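Residence Diary, Udport House
Entry for 10/03/2018
Last updated by the Residence Office

The morning was given over to correspondence. A letter was received from the Luvine Archive confirming that the second shipment of parish registers has been released and may be consulted here until the end of January. The shipment comprises 13 volumes and is insured for the period of the loan. Mrs. Jolanta Zawadzka signed the receipt on behalf of the House, and the volumes were placed in the reading room before noon.

Work on the Stępień family papers continued in the afternoon. Mr. Pranab Biswas reported that the index now stands at 3,555 entries, an increase on the figure given at the last review. He noted a difficulty with the spelling of surnames in the older registers, where the same household appears under six different forms. It was agreed that each form will be entered as written, with a reference to the modern spelling. Earlier cards that do not follow this rule will be corrected as time permits.
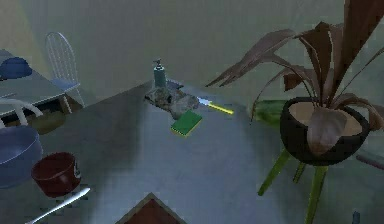
The question of handling was then considered. Mr. Biswas asked that readers wash and dry their hands before opening any register, and that gloves be kept for the photographs only, as they make the thin pages harder to turn. The House accepts this advice. Soap is to remain in a pump dispenser, as the teal one is now, and bar soap will not be supplied. The green and yellow sponge is for household use and must not be brought near leather bindings, however dusty these may be. Two of the registers have loose spines and will be tied with cotton tape until the binder can be consulted.

A visitor from Heltotero called at four o'clock to ask about the emigrant lists. She was shown the printed guide and was advised that the lists themselves are closed until the index is complete. She left the names of two great-uncles, both believed to have sailed in the same year, and was promised a written reply within 20 days.
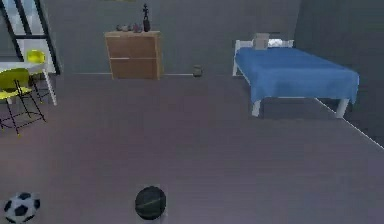 Floor and far corner, with the soccer ball at left.

The evening reading was taken from the Stępień letters. The writer complains at length of the price of flour and asks twice whether the gray mare has been sold. No answer has been found among the papers. Mrs. Zawadzka will look through the unsorted bundle tomorrow, beginning with the items tied in blue ribbon.

The reading room was locked at nine.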